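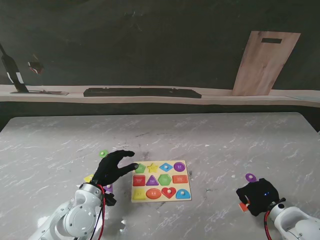

The shape board, all twelve pieces home, and a few spares on the table.

I used to inspect wooden toys at Felden. Now I supervise something with two black hands that does puzzles all shift, and my job title has grown by four words while my pay has stayed very loyal to its old self. Kaisu from packing got moved to my bench in September, and we argue over whether the orange one is an oval or an egg. My wrists have stopped aching, I'll give it that. I do miss the radio, which went when the new gear came in.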